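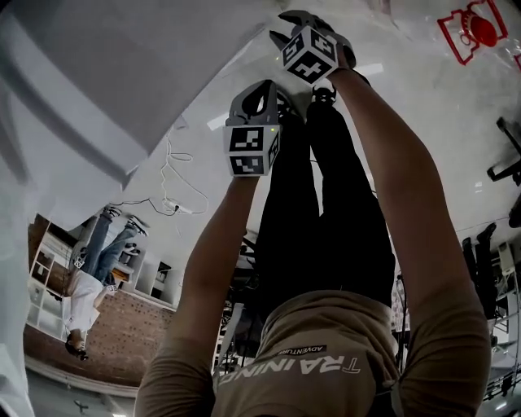 Ticket 908
Subject: trailing cables and power strip on floor, training room 2
Raised by: Magdalini Kontogiannis
Site: Drustari, ground floor
Priority: medium (was low, changed by Sunil)
Status: open, part done

23rd January

MK 08.50
White power strip on the floor by the white unit again, thin white cables looped all over. Pale grey floor so you don't see them till your foot's in one. Can someone please sort before the next group. I did log this in July and it got closed as "tidied".

Sunil Wanigasekara 09.15
Looked. Strip is just lying there, no fixing. Cables far too long for the job, that's why they loop. Who needs power at that side? If no one, I'll take the lot out.

MK 09.20
Please don't take it out!! Chargers go on it at lunch. People stand right there too, between the unit and the middle of the room.

SW 09.40
OK. Options
- floor cover strip, stuck down. Have one in stores, 800 mm, too short
- shorter leads + strip fixed to back of unit
- move unit nearer the wall socket
Going for second one. Need leads.

Hae-won Wi 10.05
Leads: Fluller do a white one, Rusen only black. Does colour matter? I'd sooner have black, shows up on that floor.

MK 10.10
Black fine. Sooner the better

HW 10.25
Ordered from Rusen, 20 in the pack so spares for the other rooms. Due tomorow.

SW 11.30
Tried sticking the strip to the unit with pads for now. Fell off inside ten minutes. Surface is very shiny, wiped it down first, no differnce. Will need a bracket and screws. Is the unit ours or rented? Not drilling till I know.

MK 11.35
No idea. Ask Bảo.

Bảo Lò 12.10
Ours, bought with the rest of the Kim furniture. Drill the back panel if you must, not the slanted bits at the side, they're thin and they split. Did one in the corridor last year and it cracked right along.

SW 12.20
Noted. Back panel only.

SW 14.05
For today: cables gathered up and tied, strip pushed against foot of unit, cone next to it. Not a fix. Leave the cone where it is please, it's already been moved once.

Mỹ Quan 14.40
Was me, sorry, needed the space for the afternoon lot. Put it back. One of the ties has come undone btw, the end nearest the door.

SW 15.00
Retied.

MK 15.10
Thanks. Please DON'T close this till the bracket's up.

SW 15.15
Won't. To do: bracket, swap leads, check the socket while I'm down there, then Magdalini to look and sign off.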